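Gallery > Gellilia Workroom > The Big Board

The Big Board, Before We Fill It Up Again

Posted 9/16/24

A few of you asked to see how the workroom at Gellilia is coming along, and I kept promising and then not getting to it. So this is me getting to it! If you came for the sewing tables or the new shelves, those have their own pages. This one is all about the board, which I realize is a funny thing to give a whole gallery page to, but if you've ever been in one of our planning evenings you know the board is pretty much the boss of the place.

A little background for anyone new. We're a small bunch who share the back half of the old Asfaw building, and we make costumes and props for community theater. Sometimes it's one cape for one kid. Sometimes it's a whole chorus of sailors and a papier-mâché whale (I still dream about that whale). All of it gets planned on the board, from who's cutting what to which zippers we ran out of, and by the end of a show there isn't a bare patch left on it.

It came to us from the Dellari school supply place when they closed their showroom. We paid 200 dollars for it, and Ettore Sanna thought that was far too much until he helped carry it in. After that he thought they should have paid us. It's big. It did not want to go around the corner by the restrooms, and there's a scrape in the hallway paint that will tell you exactly how that afternoon went.

We used it for the whole run of the spring show, starting in March, and I'm sorry to say that in all that time we never gave it a proper cleaning. We'd rub out a corner with a sleeve, write something new there, and move on. So you'd have the tailcoat measurements sitting on top of a ghost of the old shopping list, with a phone number floating through the middle that no one wanted to erase in case it mattered. (I called it in the end. It was the pizza place.)

Cleaning day was Nathalie Hendriks's idea, and I'll admit I dragged my feet. I like old writing. There was a drawing of a hat up in one corner, by Rocío Xolalpa, that I'd gotten really attached to. Before we started I copied it into my notebook, and I copied the hem list too, and the paint mix for the fake brick, which we would absolutely have needed the minute it was gone. If you take one thing from this page, do your copying first! Go along the board slowly and read it all out loud to somebody who's holding a pencil.

Then came the scrubbing. Fresh marker comes off with a dry cloth and that's easy. The stuff that had been sitting there for months was another story. What worked for us was going over the old lines with a fresh marker, letting it sit for a second, and wiping both layers away together. I'd heard of that trick years ago and never believed it. Thitima Chantharasri did most of the board that way and used up every dried-out purple marker in the cup, so we cleared out the cup at the same time.

For the really stubborn spots we went to a little rubbing alcohol on the cloth, windows open, and then plain water after that. Go easy. We tried a corner first and I'd tell you to do the same, especially with a secondhand board. I used a scrub pad on my old one at home and it never wiped clean again, it just held on to every mark I made like a grudge.
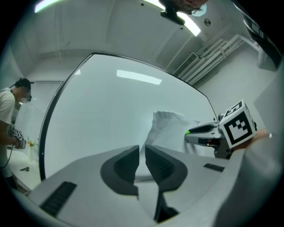
The big board with nothing written on it, and a white cloth by the lower right part of it.

I keep coming back to that one. It's such a plain thing, and after all those months of layers I find it really restful! You can see the light landing on the upper part, too. Anyone who sits down at planning evenings will know about the glare. From certain chairs you simply can't read what's under it, and you end up leaning sideways into your neighbor to find out what your job is this week. Albane Tessier wants us to try tilting the top forward a little. I want to try moving the chairs, which costs nothing and doesn't involve Ettore and a drill.

I also hadn't noticed how thin the black edging is. When the board's covered in writing your eye goes to the writing and you never think about the edge at all. Now I like it a lot. It makes the board look like something we meant to have.

And the cloth! Creases and all. We go through cloths like you wouldn't believe, and people are always asking me what kind to get, so let me save you some money. We've tried the special board wipes (fine, pricey, gone in no time). We've tried paper towels, which leave fuzz along the bottom, and the fuzz ends up in somebody's velvet. We tried the Stirier felt eraser that came in the box of supplies, and it was lovely for a week and then it just moved the ink from place to place. What we do now is cut up old white sheets. White is good for this because you can tell when a piece has had enough - once it's gone gray it goes in the wash bag and you grab another.

Wash them without fabric softener, by the way. Softener leaves something behind that makes the board streaky. I learned that one by doing two loads the wrong way and blaming the board.

Now, what goes up next. We've got a winter show to dress, and the cast list has 24 people on it so far, with 21 of them needing hats. I don't know why this director loves hats so much, but I'm not complaining, hats are my favorite. The plan is to split the board this time. Measurements go on the left, where the light's better, then the calendar, then a shopping strip down the right side that we promise to wipe every single week. Rocío gets the top corner back for drawings. That was my one condition.

Nathalie wants to mark the sections with thin tape so the lines don't get rubbed out along with everything else. I'm for it, as long as it's the kind that peels off clean. Thitima would like us to stick to dark colors for anything that has to be read from the cutting table, and she's right, the yellow marker has caused real harm. A yellow 6 looks a lot like a yellow 0, and that is how we came to have a vest that would have fit a horse.

If you're counting along at home, my folder for the workroom is up to 346 photos, and most of them are blurry pictures of fabric that I took at the store so I could remember the price. I won't be putting those up. I'll sort through the rest when the hats are cut, and there's a good batch from the whale days that I'd like to find a home for, with a few of the ribs going together that I think the prop people would enjoy.

A couple of practical things while I have you. If you come by to work and the board has fresh writing on it, please don't lean on it with your coat (you know who you are, and so does your coat). If you erase something, put your initials where it used to be, so we know it was done on purpose. New markers are in the tin by the door. Caps on till they click, please!

And if anyone has old white sheets they don't need, twin or queen, worn thin is fine, drop them in the bin by the sink and I'll cut them up next time I'm in. No fitted ones if you can help it. The elastic scratches.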